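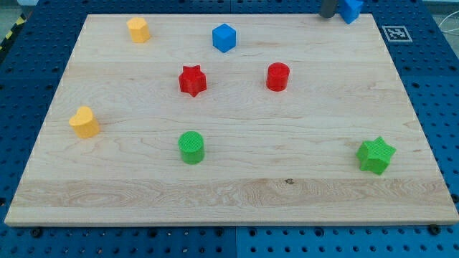

Thu 28 May

Quick one tonight, train in a bit and I want this down before I forget which of the config files is the good one.

So. The star problem. For anyone who hasn't been following (hi mum) we've been trying to get the planner to take a plain sentence, "put the red star next to the cylinder", and turn it into picks that work without me hovering over the stop button. Language bit is fine. Motion bit is mostly fine. The bit in the middle, where a blob of pixels has to become a thing with a position and an angle, has eaten my month.

### What was going wrong

Stars. Five points, so the shape repeats every 72 degrees, and our pose estimator doesn't know that. It gives you an angle. Next frame it gives you a different angle, 72 degrees off, equally confident. Both right! But the tracker downstream sees a block that has spun in a thirtieth of a second and it panics, throws away the track, starts a new one with a new ID. And the planner has been told to go and fetch the old ID. Which no longer exists. So it replans. And by the time it's replanned the star has flipped again.

I watched that loop for most of an afternoon thinking it was a network problem. Sent Thodoris a very long message about dropped packets. Sorry Thodoris.

Cubes have the same thing at 90 degrees but we'd fixed cubes ages ago, with a hack, in the cube code, with a comment saying "do the others". Guess who wrote the comment.

The heart is the only well behaved one on the board. One way round, no repeats. The cylinders are the opposite, spin them all you like, there is no angle, and the estimator still cheerfully returns one because the struct has a field for it.

### What I changed

Each shape now carries a symmetry order. Cube 4, octagon 8, star 5, heart 1, cylinder gets a flag that says ignore yaw completely. Before the tracker compares two poses it folds the difference into the smallest equivalent one:

```
def yaw_gap(a, b, order):
 if order == 0: # round, dont care
 return 0.0
 step = 2 * math.pi / order
 d = (a - b) % step
 return min(d, step - d)
```

That's it. That's the month. Six lines and a comment with a missing apostrophe.

(These are only the turns about the vertical, by the way. If a block is on its side all bets are off and we drop to the slow path, see below.)

Replayed it over the old logs before going near the arm. 198 recorded runs, same seeds, same everything, just the tracker swapped. Before: 65 of them had at least one ID swap in the middle of a task. After: 2. Both of those were somebody's sleeve going across the view, and I'm not going to lose sleep over a sleeve.

Then on the real thing. Less dramatic because real life has other ways of going wrong, but the star picks stopped doing that horrible hover-and-think.

### The same colour thing

Second problem, not solved, just less bad. When you have two blue cubes and the instruction says "the blue cube", what do you want to happen? Kiri says ask the person. Christos says pick the nearest and get on with it. I've gone back and forth on this and at the moment it does what Christos wants if there's a clear nearest one and what Kiri wants if there isn't, so everyone is a bit annoyed.

What was definitely broken: once a cube is held, the detector still reports it. Of course it does, it can see it. So the world model would have cube 1 (on the board), cube 2 (in the gripper), and then very often cube 3, a ghost, left behind where cube 2 used to be for as long as the timeout ran. Which was 400 ms. Doesn't sound like much but the planner runs faster than that, and it would queue up a pick on the ghost.

Fix for now:

- on grip close, the block nearest the fingertips gets parented to the gripper
- its old table entry is deleted straight away, no timeout
- detections inside a small bubble round the fingertips can update the held block but can't create a new one
- on release it goes back to being a normal block and has to be seen again before anyone's allowed to plan on it

That last one costs us a pause after every place. I don't love it. Without it, if a block tips over when let go, the planner carries on believing it's upright and the next approach comes in at the wrong height. I'd take the pause.

There's still a gap where the grip closes on nothing and it parents a block anyway. The gripper width tells you this, I just haven't wired it through. Next week.

### Calibration moan

Board frame and camera frame. We get the table frame off the marker, and the board's a fixed offset from that, and for ages the offset was a number in a file that Melina measured with a ruler. A good ruler, to be fair to her. But the error gets worse the further you go from the marker, near corner being the bad one, and the fingers were coming down a bit off centre on everything towards the front. You can get away with that on a cube. On a star point you really can't, it just skates off.

So I did it the boring way. Jog the arm to points on the board, write down what the arm thinks, write down what the camera thinks, least squares, done. Took a morning. Should have taken a morning in the winter. The tool for it lives in the Kokkinos repo under `tools/boardcal`, it spits out a yaml, you put the yaml where the old one was. PLEASE keep the old one. I didn't and then had to go digging in Nayeli's backups.

Also it now refuses to start if the marker isn't found. Previously it used the last known transform, silently, from whenever. I'd rather have an error at nine in the morning than a mystery at four.

### The ribbed ones

Small note for whoever prints the next batch. The green pieces with the fine ribbed surface give noticeably noisier edges than the smooth ones. I think the segmentation is picking up the ridges as boundaries when the light comes in low, though I've not proved it. The mask comes out nibbled, the centroid wanders a bit. A small blur before the edge step sorts most of it out and hardly costs anything. The shiny red cylinder is annoying in the other direction, the highlight makes a hole in the mask and you have to fill it.

Wood's been good as a background, mind. I was expecting the grain to be trouble, especially the swirly strip towards the front, and there's a little dark knot in it that one very early version insisted on trying to classify. It got called a cylinder with decent confidence. Minimum area threshold went in that same day and I've not heard from the knot since.

### Planner bits, for the two people who asked

We're still on the Trirnby planner with our own cost terms bolted on. Changes since last post:

- approach direction for stars is now picked from the gaps between points, so one finger goes in a valley and the other presses a point. Looks odd, holds well
- octagon grabs on opposite flats. It was going corner to corner about half the time and rolling out
- clearance check uses the held block's real outline and not a fat circle. More places become reachable when the board's crowded
- the "tidy" instruction is gone. No two people agreed what tidy meant and I was sick of the argument

The order of picks is still greedy. It takes whatever's cheapest now and regrets it later. Thodoris has a branch that looks a couple of moves ahead and it's nicer to watch, but the worst case planning time is grim and I don't want to merge it until there's a cutoff. It also crashes if you ask for something that's already been done ("put the heart on the left" when the heart's on the left). Empty plan, index zero, bang. I know, I've done the same bug twice.

### Logging, briefly

If you take one thing from this post take this. Log the raw detections AND what the tracker made of them, in the same file, same clock. We had them in separate files from separate machines and I spent days lining them up by eye. The star thing would've been obvious on day one with both traces on one plot: a nice square wave jumping 72 degrees up and down. When I finaly plotted it I laughed out loud, and then had to explain to the whole office why.

The viewer we're using is Dellby, it's fine, it's a bit slow on long runs. Scrubbing backwards is broken on my machine, works on Nayeli's. No idea.

### To do

- gripper width check on grip close
- fallback for blocks on their side. Currently stops and asks for help, which is safe but gets old
- get rid of the yaw field on round things altogether so people stop reading it
- cutoff for Thodoris' lookahead
- decide the blue cube question properly. Kiri and Christos in a room, door shut
- write up `boardcal`, it has no readme and the flags are in a daft order

The Trotodell demo has moved to August so there's slack, though I said that last time it moved as well. Plan is a freeze on the tracker now and only planner work until then. If you find a tracker bug, tell me, but attach the log, both traces, and don't send me a phone video of a monitor.

Comments are back on, the spam filter is set quite high so if yours vanishes email me. Good config is `board_v3_new.yaml`, not `board_v3_final.yaml`. Right, train.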